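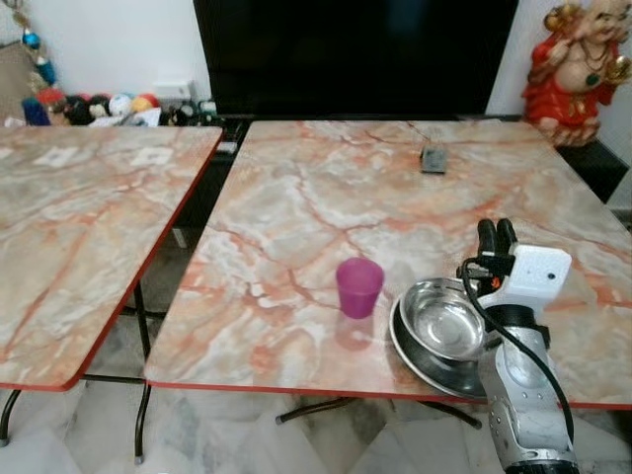 Kistgate community hall to reopen after refurbishment

September 20, 2023

The community hall at Kistgate will reopen to the public at the end of the month, following seven weeks of building work. The main room has a new floor and improved lighting, and the kitchen has been refitted to meet current food hygiene rules.

The work was carried out by Brikineck, a local contractor, under an agreement with the parish council. Step-free access has been provided at the side entrance, and the heating system has been replaced.

Regular bookings will resume in the first week after reopening. The lunch club, which has 59 members, met at the Fason Road chapel during the closure and will return to its usual time. The hall may hold up to 450 people for standing events, as before.

Hire charges will remain unchanged until the end of the financial year. Residents who wish to book the hall for private functions should apply in writing to the parish office, giving at least 29 days' notice.

"The council is grateful to all hall users for their patience while the work was under way," said Dzintra Žukauskas, clerk to the council. "We look forward to welcoming them back."

Application forms are available from the parish office during opening hours.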